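The case study film is always better than the campaign

Mon 25 November

I used to write headlines for a living, mostly for flooring and regional banks, and I still can't walk past a poster without reading it twice. So when the bus shelters in Lundham went green over the winter I stopped and looked. The whole shelter was green, glass and bench and all, with a picture of a leaf and the line "Your wait is growing something." The client was Jilel, which sells oat drinks. The agency was Drereck. I know that last part from the film, and the film is what I want to complain about.

If you've never had to sit through one, a case study film is the short video an agency makes to enter its own work for an award. It opens on a problem, usually a big one (the planet, loneliness, the ocean). There's piano. A number comes up on a black screen. Then somebody had an idea, and the piano turns into drums, and there are people in the street pointing at things and smiling, then clips of news anchors, then bigger numbers, then the logo. The judges watch these by the hundred. A lot of them never see the work anywhere else, and I don't see how they could, given that the work might have run for a weekend in a town they've never been to.

I have been to the town. I live in it. The film says "we turned an entire city's commute into a forest." Lundham is a city if you count the sign on the highway. The campaign ran in February, on two shelters, one by the library and one outside the tire place, and the idea was that you scanned the code on the glass while you waited and for every minute you stayed on the page Jilel would put money toward planting trees. Where the trees were going to be planted wasn't on the shelter. It wasn't on the page either, when I finally got to the page.

I stood at the library one in the cold and tried it. The code had been drawn into the leaf, so the veins sort of wandered through it and the corners were rounded off and it was pale green on a slightly less pale green. My phone looked at it, and looked at it. I moved closer, I moved back, I tilted. A woman with a stroller told me to try the other side of the glass. The other side of the glass was the same picture backward.

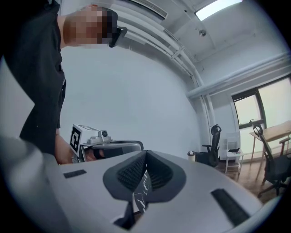

My theory is that the code got designed for the film and for the screenshot in the entry form, where a leaf with a code hidden in it looks smart and a leaf with a plain code stuck next to it looks like a parking meter. I've been in that meeting. Somebody says "can we make it feel more integrated," and everyone at the table knows what is about to happen to the one part that has to work. Look at the square on the white cube in that photo: thick black border, blocky black and white cells, the end. It's about as charming as a bathroom tile. But the job of a mark like that is to be picked out by a camera, and whoever drew it wasn't trying to get it into an annual. I'd take that over the leaf any day, and I say this as a person who once argued for three weeks over the curl of an ampersand.

When the code did work, on my third visit, the page took 43 seconds to load. I timed it, because by then I was in a mood. I got a green screen, a seed that wiggled, and a box asking for my email. No seed without the email. I gave them the old address I keep for this sort of thing and the seed became a sprout, and then my bus came. I have since had a great many messages from Jilel about a vanilla one.

Now the film. In the film the leaf scans instantly. A young man in a good coat lifts his phone and trees come up all around the shelter in three dimensions, and a little kid reaches out to touch one. None of that was in the campaign. There was no version of it that did that, on any phone, as far as I've been able to find out. There's a tiny line at the bottom saying "sequence simulated," and it's up for less time than it takes to read it. I had to pause. I'd guess a judge on film number forty-something, with a sandwich, doesn't pause.

And then the numbers. "600 hours of attention." I have some questions about that one. Attention from whom, and does it include the time the page spent loading, and does it include everyone who stood in the shelter because they were waiting for a bus, which they would have done if the shelter had been covered in pictures of ham? The film doesn't say. The number comes up in white on black with a thump and we move on to a line about changing behavior forever. Whose behavior? I'm still taking the same bus.

There's no number for the trees, by the way. I watched it four times. You get hours, you get "impressions" in a quantity that I won't repeat because it would mean everyone in the state saw it while asleep, you get a percentage for "brand love." No trees. For a campaign about planting trees I think that's a strange thing to leave out.

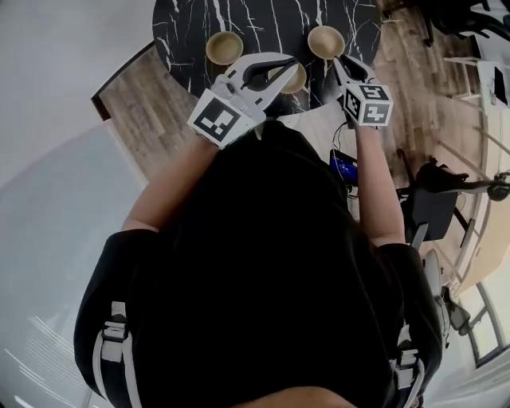
I should be fair, or try to be. A friend who still works in the business read a draft of this and told me I was being sour, and that a campaign can be a bit wobbly on the street and still put a good idea into the world. She said the film is a pitch for the idea, everybody in the room knows it's a pitch, and complaining that it's polished is like complaining that a menu has nice photographs. I went away and thought about that for a couple of days.

I partly buy it. Student work, for one, I'm happy to judge as an idea. A student hasn't got a client or a media budget or a lawyer, and if they mock up a shelter with trees growing out of it then good, that's the assignment. What I want from a student is a thought I haven't had before. I've seen portfolios this year with thoughts in them that I'd have killed for at that age.

But a paid campaign that claims to have happened is making a different kind of claim. It says this ran, people used it, here is what it did. If the menu photograph shows a steak and the kitchen brings you a photograph of a steak, I think you can send it back. And the menu comparison is a little too kind anyway, because with the do-good stuff there's a third party who isn't at the table. Somebody, somewhere, is supposed to be getting a tree. They didn't get a vote on whether the leaf was integrated enough.

What bothers me more is that the habit spreads down. I had coffee at Orbán on the square last month, and the people who run it had paid a designer for a set of cups with a message about river cleanup on the side. Nice cups. I asked what the shop was doing for the river and the answer was "raising awareness." Of the river! It's across the street. You can see it from the window seat. I like that place and I'll keep going, but somewhere along the line a café with 50 seats picked up the idea that saying you care is the project, and I don't believe they got it from the river people. They got it from films with piano on them.

The river people, as far as I can tell, want waders and somebody with a truck.

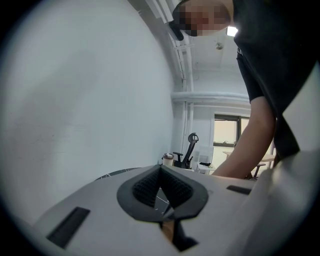 So what would I like instead? I'm wary of fixing an industry from my kitchen, but I do have a few small requests.

I'd like the entry form to have a box that says "where did this run, and for how long," and I'd like the answer to appear in the film, in the same size type as the impressions. "Two bus shelters, Lundham, February." It could even be a charming detail. Small is fine. Some of the best advertising I ever saw was a handwritten card in a shoe repair window.

I'd like anything simulated to be labeled for as long as it's on the screen. If that ruins the shot, then the shot was doing more than it should have been.

I'd like the number that matters to the cause to come first. If it's trees, trees. If the number is embarrassing, put it in anyway. I would have enormous respect for a film that said "we planted fewer than we hoped, and here's what went wrong with the page." I'd hire those people. I'd probably buy the oat drink.

And I'd like one judge, just one per jury, whose job is to go and use the thing. On a bad phone, with gloves on. Pay for the bus fare. Most of what I've written here could have been found out by one cold person in a few minutes, and it shouldn't have to be me.

I wrote to Jilel and asked how many trees and where. I used the contact form, since the reply address on the vanilla emails doesn't take replies. I got an automatic answer thanking me for being part of the forest. I wrote again and said thank you, but how many, and where, and could I visit. That was a while ago. If they answer I'll put it up here, whatever it says, and if there turns out to be a hillside somewhere covered in saplings I will go and stand in it and take back several paragraphs.

The shelter by the library has an ad for a personal injury firm on it now. Big phone number, yellow on black. I could read it from the far side of the street.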